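Loading Soft Parcels with a Humanoid Robot: Rules for Safe and Consistent Operation
Rudamell Site Guidance, Lerndale Parcel Hall

Scope

These instructions apply to all staff who supervise a humanoid robot while it places plastic mailers and other soft parcels into a collection or return slot. Boxed parcels and anything heavier than 5 kilograms are covered in the general handling guide. Questions should be sent to Julián Cordero, site operations.

Before the shift

1. Confirm that the risk assessment posted at the supervisor's desk is the July edition. Earlier editions must be removed.

2. Test the emergency stop, both at the desk and on the handheld unit. If either one fails, the robot stays powered down and the fault is entered in the log.

3. Mark out the working area. Staff and visitors must remain at least 700 millimeters outside the full reach of both arms while the robot is powered. A person who needs to enter the area must stop the robot first and carry the handheld unit with them.

4. Inspect the fingers, joints and arm covers for cracks, loose parts and torn material. Remove any tape or film that could catch on a slot edge.

During loading

5. Limit each batch to 20 parcels. The supervisor may not run two robots at once.

6. Present mailers one at a time. Bags that are split, leaking or tied together with string are to be set aside for hand sorting.

7. Check that the shipping label is firmly attached. Parcels with a lifting label are relabeled before they reach the robot.

8. Watch the lower edge of the bag as the hand brings it to the slot. The fingers should curl around the plastic and guide it to the edge of the panel. Stop the robot if a finger enters the slot or if the bag folds back over the hand. 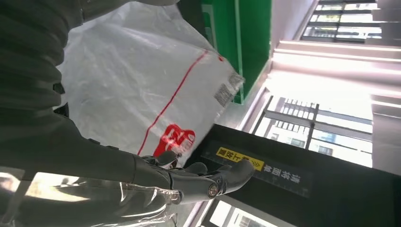
9. Do not pull on a bag that the robot is holding. Stop the robot, wait for the arm to come to rest, and use the release command.

After a stop

Record every stop on Form 651, including stops made as a precaution. The entry must give the time, the parcel type, the position of the hand and the name of the supervisor. Two stops of the same kind in one shift require a review by Oğuzhan Karaca before loading resumes.

Only trained supervisors may restart the robot. The restart is made from the desk, with the working area clear and in full view.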